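I have a new favorite corner of the apartment, and it's a table! A plain beige-taupe one, matte all over, that I dragged into the kitchen in May after years of cooking on a strip of counter by the sink. I got it through the Moderow resale list for 119 dollars, carried it up 4 flights (in two trips, with a long sit-down on the landing) and I've been cooking like mad ever since.

The dark gray cooker lives on the left now, and the green pot goes on the right, with a good stretch of clear space between them. I love that pot – the outside is a pale sage and the inside is all shiny steel, so even plain lentils look a bit festive in there. 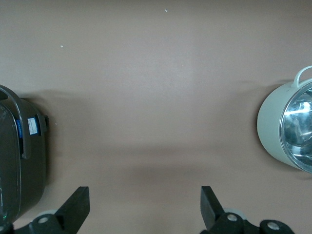

## What I've been making

Mostly the barley and leek thing from the Drarnau market newsletter, which wants 700 grams of leeks and a lot more butter than I'd ever have guessed. Barley in the cooker, leeks in the pot, lid on, go read a book. I add lemon at the end and so much black pepper.

Next up is the Plilcombe bean stew, if I can find the right beans. The shop on my street only had the small white ones last time, and I want the big creamy kind that fall apart a little. I've also got half a bag of barley left and I'm tempted to try it with mushrooms – tell me if you've done that, I'd love to know what you put in!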